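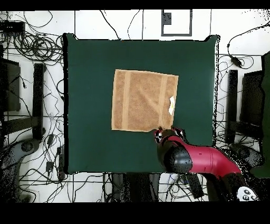

Vol. 2, no. 14

Okay, towel thread. My sister is opening the guest rooms at Plisance in August and put me in charge of linens, so now I have opinions and you all have to hear them.

First one: I stopped using fabric softener on anything terry. It leaves a coating, and then you step out of the shower and just push the water around on your arms. Less detergent too! I was using way too much.

Trudy Ruawai talked me into washing new towels before anybody touches them. I did the first batch from Ashby by themselves and the lint trap looked like a small pet. 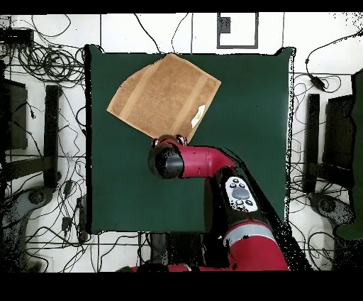
Second thing, drying. Medium heat, and shake each one out hard before it goes in (my shoulder hates this part). I used to run them on high until they were crunchy and then blame the brand.

Somebody asked how many to buy. We have 6 rooms and I ordered some 20 bath towels, which felt like a lot until I pictured one rainy weekend with kids. Hand towels I'm still figuring out.

Color! My sister wants white. I want anything that forgives mascara. Ghislain Arsenault, who ran the old place in Irnero, voted brown, so that's two against one and she's pretending she didn't see the text.

Back later with sheets. If you have a strong feeling about percale, put it in the replies, I have to order by 6 tonight.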